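Lizelle Le Roux
7/27/26

1/ I have decided to clear the table. I'm announcing it in public so that there are witnesses. The table has been a dining table on paper since January and a pencil case with legs in practice.

2/ Ground rules. Everything on it either gets put away, gets thrown out, or gets defended out loud to my sister on the phone. She's on speaker. She's eating toast and she has opinions.

3/ First up, the paper pile. It contained a warranty card for a kettle I no longer own, a takeout menu from Strand (closed, I think, or just never answering), and a birthday card I bought, wrote, sealed and did not mail. The birthday in question has now happened again.

4/ I mailed it to the recycling. My sister says that's cold. It was her card.

5/ Next, the mystery cables. I have a drawer for these. The drawer is called "no." It doesn't open all the way anymore, so I posted them through the gap like letters.

6/ Pens. I dumped the whole cup out and tested every one on the back of the kettle warranty. I started with 40 pens and ended with three that write. The other ones went in a bag, the bag went by the door, and I've already been back to the bag once for a purple one I felt bad about.

7/ The purple one doesn't write. It's back in the bag. We've both grown.

8/ One of the survivors is the green pen with the dark gray cap, which I'd have bet money against. It writes like it's angry at the paper. It gets to live with the light blue pencil case, or at least next to it, because I haven't decided what the pencil case is for now that there are three pens.

9/ Sister: "Pens. It's for pens." She has never once seen the size of a problem.

10/ Then we come to the Lego. I'm a grown woman with a dental plan. I also have a green baseplate with a thing on it, and the thing has been under construction since the weekend my nephew stayed over and left me in charge of it.
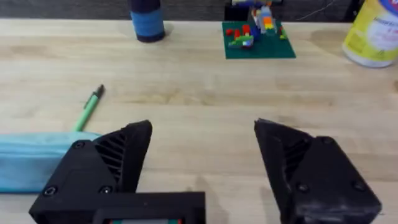
11/ His instructions were "don't move it, don't finish it, don't let anybody sit near it." He's seven. He would do very well in property management.

12/ I've asked what it is. I've had "a base," "a bakery," and "you wouldn't get it." The tall bit at the back is apparently the important bit. There's red in it, and yellow, and orange, and blue, so if it's a bakery I'd like to speak to the architect.

13/ My official position is that the Lego counts as furniture and can't be tidied. You wouldn't put a couch away. My sister, whose child this is, accepted that faster than I expected, and I now realize it's one less thing at her house.

14/ Containers! I own a lot of containers for a person who can't find anything. There's the round one with the navy lid. There's the yellow canister with the white label. I love them both and I'd struggle to tell you under oath what either is doing on a table.

15/ I bought a set of organizer bins from Pokitz last winter to solve this exact problem. The bins are in the hall closet, inside one another, in the bag they came in. They're the most organized thing I own.

16/ Somebody in the replies to my last thread told me to get a Druserix tray, "the kind with the dividers." I looked it up. Seventeen compartments. I have three pens and a pencil case. The other compartments would have to be filled with ambition.

17/ Break for coffee. I put the mug directly on the table, like an animal.

18/ OK so, about the table itself. It's a light wood, very blond, and it remembers everything. There are rings. There are smudges. Most of them are up at the far end toward the right, where I apparently do all my living.

19/ I do own coasters. They came in a pack from Foka and I was saving them for when people came over. Then people came over and I was embarrassed about the rings, so I put a cloth down and the coasters stayed in the cupboard. You see how this works.

20/ Things the internet says will get water rings out of wood: mayonnaise, toothpaste, a hair dryer, an iron, a walnut. I read 73 comments under one article and came away with the makings of a terrible weekend and no plan.

21/ I tried the mayonnaise. On one ring, a small one, off by itself. You leave it for an hour, which is a long time to be in a room with mayonnaise you aren't eating.

22/ Result: a ring, and the faint suggestion of a sandwich.

23/ My sister asked if I'd considered just using the rings as coasters. Put the mug where the mug has been. I was ready to be annoyed, and then I tried it and it fit, so I've been quiet for a few minutes.

24/ Status of the table at time of posting. Paper, gone. Cables, "no." Dead pens, by the door. Everything else has been picked up, looked at, wiped under and set back down pretty much where it was.

25/ There is a patch of bare wood in the middle now, though. I could put a plate on it. One plate, medium, if I kept my elbows in.

26/ I sent the nephew a progress report. He wanted to know if anyone had sat near it. I said no. He said "good" and gave the phone back to his mother.

27/ Some 171 of you liked the drawer thread, so yes, I'll do the hall closet next. Give me a while. I have to find somewhere to put the bins.

28/ Update: the purple pen is on the windowsill. I don't want to talk about it.

We use cookies to remember your settings and keep you signed in. Accept all | Manage choices

Contact | Terms | Privacy | Back to top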